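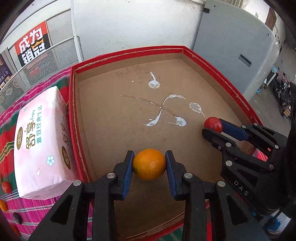 Orange and cherry tomato over the red box, cardboard floor with the old stains.

Triltholm produce boxes, progress report for April
To: Erhan Yalçınkaya, Hermont
From: the packing room, Triltholm

Erhan, quick one as promised, sorry it's late in the month. Full spreadsheet to follow when the last receipts come in.

Where we're at
Boxes going out weekly as planned. 16 households on the list now, two more asked and are waiting on the form. Mostly citrus and tomatoes this month, whatever Yaman had plenty of. Oranges good, very few knocked back. Cherry tomatoes more trouble, they split if anything heavy goes in after them, so new rule is oranges first, tomatoes last and off to one side.

The boxes
Still on the red ones. Shallow sides are good for seeing what's in there and for reaching in, not so good for stacking. Can't put one on top of another with oranges in it without squashing something. We've been lining them up along the tables instead, takes up more room than I'd budgeted for.

Bigger issue is the cardboard floors. You can see the marks, whitish, dried on. Some are splashes, some are long streaks with a tail. Don't know what they are. Wiping hasn't shifted them on the ones we tried and the cardboard goes furry if you keep at it. Scuffed as well. Nothing wrong with the fruit that's sat in them but it looks bad when a family opens the lid at home, and I wouldn't be thrilled either. Two options:
- paper liner in each box, thrown out after every run. Cheap, bit of waste
- plastic base cut to size, washable. Luvgate have quoted, lead time is 5 weeks

I'd go liners now and bases later. Need your ok on the second part before I order anything.

Money
Spent to date $699, all on fruit, boxes and the table covers. Nothing on transport yet, Yaman are still dropping off for free but have said that wont last past winter. Would like to move a bit from the printing line to cover it. Printing is basically untouched, we did the labels ourselves.

The room
Fine on the whole. Plaid cloths are on the tables, easy to shake out, they do slide around a bit when you drag a box over. Clips would fix it. Tissues kept on the table beside the boxes for wiping hands, going through them faster than I thought so I've started buying the big packs. Light is ok in the mornings, poor after 4 pm. We finish before then now.

Not done yet
Sorting guide for new helpers. Half written. Has the orange section (check the stem end, turn it over, soft spots go in the seconds tub) and most of the tomato section. No pears, no greens.
Return system for empty boxes. A few come back, most don't. Want to try a sticker on the side with the pickup day.
Feedback cards. Drafted, not printed.

Next month
Liners in every box from the first run. Two new households added once forms are in. Finish the guide. Ask Yaman in writing about delivery costs so we're not guessing.

Need from you
1. ok for the washable bases
2. ok to shift money from printing to transport
3. a contact at Hermont for the insurance question, I emailed the general adress and got nothing back

Happy to talk by phone, mornings are best.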